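Search this site
Enter keywords Go

In Defense of the Uncleared Table

February 28, 2010
By Urho Hakala

My sister-in-law owns a bowl that cost more than my first car, and all it has ever held is lemons. They are replaced when they dull. I once took one to squeeze over some fish and she looked at me as if I'd pulled a book from the shelf and eaten it.

I bring this up on a Sunday because Sunday is when I lay food out on the big table, and because the people at Gilia have sent me another catalog. Gilia sells what it calls produce staging. There is a tiered stand. There is a slate with a chalk pencil, so you can write PEAR in front of a pear. The tiered stand is $645, which struck me as a misprint until I turned the page and met the sideboard it is supposed to stand on, at $3,750, delivery extra. The sideboard has 2 drawers. I suppose one is for the chalk.

My objection isn't really to the money. People should spend it on what they like, and I own a canoe. My objection is to the idea that fruit needs an address. Somewhere in the last ten years we decided that an orange on a table is clutter and the same orange in a vessel is decor, and we have been buying vessels ever since.

At our house the groceries come in, a cloth goes down, and the oranges go where they go. One usually ends up by itself on the far left like a kid at a school dance. Then they sit there through the afternoon while people walk past and have ideas about dinner. 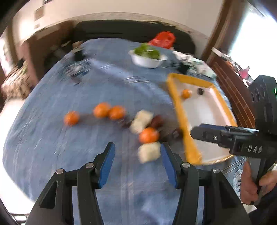
This last part matters more than the catalog people think. I cook what I can see. Anything I put away properly in October is discovered in the new year, and by then it is a matter for science. My neighbor Sipho Visser keeps the tidiest kitchen on our street - jars, labels, labels on the shelves under the jars - and Sipho eats toast. I have asked him about this. He says he doesn't like to disturb things.

A tray I will allow. A tray has a rim, so whatever rolls will stop, and you can carry the whole business off when somebody wants to play cards. What I like best about a tray, though, is that half the food never makes it in. It ends up alongside, leaning on the outside edge, where a hand can get at it. The Gilia catalog has a tray too (page after page of them, in fact) and in every photograph the contents are lined up like a choir.

And the cloth. I'm told cloths are over. The magazines want bare wood, so that we can all admire the grain and then shout at the children about it. A cloth wrinkles, it shows the creases from the drawer, and it can be thrown in the wash with the evidence. I have never ironed ours. A guest once smoothed it down with both palms while I was talking to her, all the way to the end of the table and back, and I don't believe she heard a word.

I'll admit the system has its failures. A plum went under the radiator two summers ago and made itself known slowly. My wife would like it on record that she found it and I did not.

Still, I would take that over the lemons. They were there again at the holidays, in the bowl, under their own small lamp. I asked for a slice for my tea. She went to the refrigerator and got me one out of a plastic bag.

Last updated: 2 days ago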